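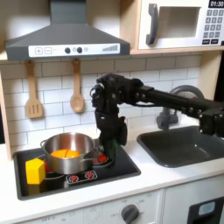 Looking After a Play Kitchen
Filholm Family Resource Center, Household Advice Sheet 252
Revised 2020-10-15

A play kitchen receives as much handling as the real one, and often more. The advice on this sheet applies to the units at our Elemside and Hinstead rooms and to similar units kept at home. Please read the manufacturer's leaflet first. Where it differs from this sheet, follow the leaflet.

Daily wipe-down
Clear the stovetop and the countertop before cleaning. Pots, blocks and play food should be lifted off and set on a dry towel. Wipe all flat surfaces with a soft cloth wrung out in warm water and a little dish soap, then go over them with a second cloth and plain water. Dry at once.

Glossy black surfaces show every streak. A dry microfiber cloth, used in straight strokes from back to front, gives the best finish. Powder cleansers and scouring pads must not be used.

Printed parts
Burner rings, control strips and the panel on the front of a range hood are commonly printed or applied as stickers. Do not spray these directly. Put the cleaner on the cloth and wipe lightly. If the edge of a sticker has lifted, press it flat and hold it for 10 seconds. If it lifts again, remove it completely.

Sink and faucet
Crumbs, sand and modeling dough collect in the rounded corners of the basin. Loosen them with a soft toothbrush. Most play sinks have no drain and are not meant to hold water for long – 5 minutes of supervised water play is the limit in our rooms. Dry the basin and the base of the faucet afterward.

Pots and play food
Metal pots may be washed by hand like any other pan. Pay attention to the rolled rim and to the places where the handles meet the body, where moisture can remain. Plastic food should be washed in a bowl of soapy water and left to drain on a rack. Items with a seam should be squeezed gently after washing. Discard any that release water, as they cannot be dried inside.

Small blocks are often used as ingredients. Return them to their own box at the end of the session so that both sets stay complete.

Hanging utensils
Wooden spoons and spatulas last longer when they are hung up and have air on all sides. Leave a hand's width between them, and place the hooks where a child can reach without climbing on anything. 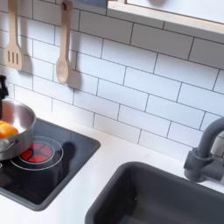
Slotted spatula and spoon hanging against the white tile backsplash.

Wash wooden utensils quickly and do not leave them to soak. Clean inside the slots with a folded cloth. When the wood begins to feel rough, rub it with fine sandpaper along the grain and wipe off the dust – one pass is usually enough. Split utensils should be replaced.

Tiles and grout lines
Wipe tiles from the bottom up and dry from the top down. For marks in the grout lines, mix 3 spoonfuls of baking soda with a little water, apply with a soft brush and rinse well. Test a low corner first.

Check for loose hooks each November, when the Amano lending shelf is also restocked. Replacement utensils may be requested at the front desk in any of our rooms.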